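May, half past nine at night

The allotment again. I had promised myself an evening of paperwork and instead I spent it moving one heap of soil to where another heap of soil had been, which I'm told is good for the heart. My heart has not commented. My lower back has, at length.

Plot 48 is now officially mine for a second year. The letter from Skomilden Allotments arrived this morning, second class and slightly damp, as if it had been composted on the way. It congratulates me on renewing and goes on to remind me, in bold, that sheds must not be slept in. I have never slept in the shed. I have sat down in the shed with my eyes closed during rain, and I suppose somebody saw my boots.

There was also a paragraph about labels. Every bed must be "clearly marked with the crop and date of sowing" by the end of the month, because last year several people lifted what they believed were their own potatoes. I was one of those people. I maintain that a potato has no papers and that the boundary string had sagged. I took a bagful round to the injured party afterwards and they accepted it with the sort of smile you give a dog that has brought back half a shoe.

So, labels. I bought a pack of white plastic ones from the garden centre and wrote them up at the kitchen table last night with great care and my best capitals. BEETROOT came out well. CALABRESE needed two lines. By this afternoon the beetroot said BEE and the calabrese said nothing at all, having been watered.
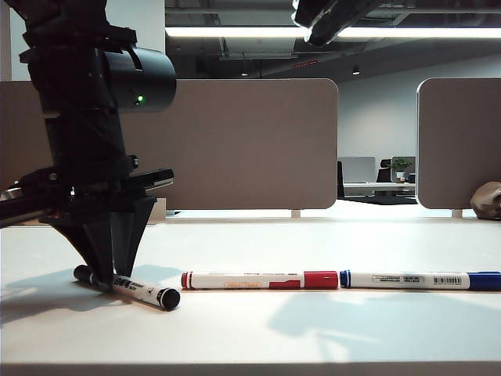 The pen was sold to me as permanent. I would like to know on what scale. Compared to a mayfly, perhaps. I have tried pencil, which everyone over seventy swears by and which I can't read without kneeling. I have tried the scratchy copper tags, which look lovely and cost more than the vegetables. A man two plots down, whose name I have been told so many times that it is now impossible to ask, uses slates and white paint, and the whole thing looks like a very small cemetery. Rhubarb, at rest.

Then there are the seeds themselves. I have 4 kinds of bean this year, which is 3 more than anyone in this house will eat. The one I'm proudest of is a climbing bean called Masanja, bought at the spring swap out of a brown envelope with a drawing of a bean on it, in case of doubt. The woman who gave it to me said it would go over the top of anything. She said this warmly, but I have been thinking about it since. I put the canes up on my way home from work and stood back, and they looked like the skeleton of a tent abandoned by people who had quarrelled.

The Guda are up, at least. Guda is a squash, round and grey-green if the packet can be believed, and I sowed six on the bathroom windowsill in April against all advice. Five came up. The sixth pot has a perfectly healthy something in it that isn't a squash. I have been watering it with the others out of politeness. It has a hairy stem and an air of purpose, and I think it may be a weed, but it's the best-looking thing in the bathroom and I include myself.

Rang my sister after tea. She gardens in the way some people play the piano, without looking. I read her the bit about the labels and she was silent for a while and then said, "Can't you just remember where you put things?" I had to explain that I am a person who once spent a morning looking for the car in a car park I had walked to. She says to use a bit of old blind, cut into strips, and write on the underside where the sun can't get at it. This strikes me as clever and also as a lot of bending down.

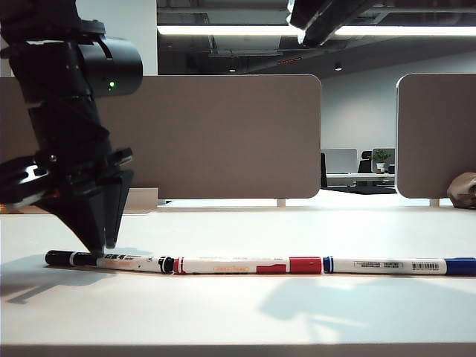 She also says I'm planting too early. She has said this every year since we were children, when I put a conker in a yoghurt pot in September and expected a tree by half-term. The tree did come, in the end. It lived behind our parents' garage for years being referred to as "your conker" whenever the gutters blocked. I was quite sorry when it went. I think my father was too, though he'd spent most of a decade threatening it with a saw.

Money, as this diary is also meant to be a budget. I wrote in January that I would keep a proper account of what the plot costs, and here is the shameful bit: 347 pounds up to now, counting rent, compost, canes, the second watering can and the fork I bought to replace the fork I found again the next day. Against that, the harvest so far this year is a carrier bag of leeks and some chard that I gave away before it could be offered to me at dinner. I worked out what each leek cost and then rubbed it out.

The compost bin is the chief villain. I bought an Amitz, the tall one with the little door at the bottom, because the leaflet had a picture of a smiling couple opening the little door and finding rich dark crumbs. I open the little door and find a grapefruit. It's the same grapefruit every time. It has been in there since before Christmas and has hardly changed colour. I have turned the heap, I have watered the heap, I have added torn cardboard in layers like a lasagne, and still it looks out at me, that grapefruit, with real composure. The leaflet says the bin holds 318 litres. I would say 317 and a grapefruit.

Did get one useful thing done. The water butt is finally level, on four bricks and a roof tile, and the tap no longer drips onto the path in that accusing way. I was so pleased that I filled both cans and watered the broad beans, which had been rained on all morning. They stood there and took it. 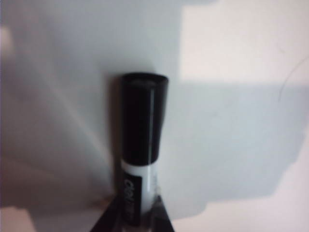 Came home with soil in one ear and had a bath, sharing it in spirit with the Guda and their hairy lodger. My nails are a disgrace. I scrubbed them with the little brush and then with the washing-up sponge and they are now a softer sort of disgrace. There's a dinner at work next month and I'll have to hold a glass with my fingers curled under, like a minor royal with something to hide. Last year I sat next to a man from accounts who told me all about his wine fridge, and when I reached for the bread he looked at my hand and asked if I'd had an accident with a car.

I could wear gloves, I know. I own three pairs. They are all left hands by now, I can't explain how, and one of them had a spider in it so large that I said sorry and put it back.

Weather for tomorrow is "unsettled", and so am I, as there's talk of a late frost up on the hill and the runner beans are out in their pots by the shed with nothing over them. I've been to the back door twice to look at the sky, as though I could do anything about it from here in a dressing gown. It's clear. I can see far too many stars. If I were sensible I'd have brought them home in the boot. If I were keen I'd go up now with the fleece, and be spotted at the gate at ten at night with a torch and a bundle of bedding, a week after that line about sleeping in sheds.

To do: ask my sister about the blind. Ring the council about the brown bin. Move the string back an inch on the potato side, before anyone else does. Buy bread.

Have just been to the back door again. Still clear. Have found the torch.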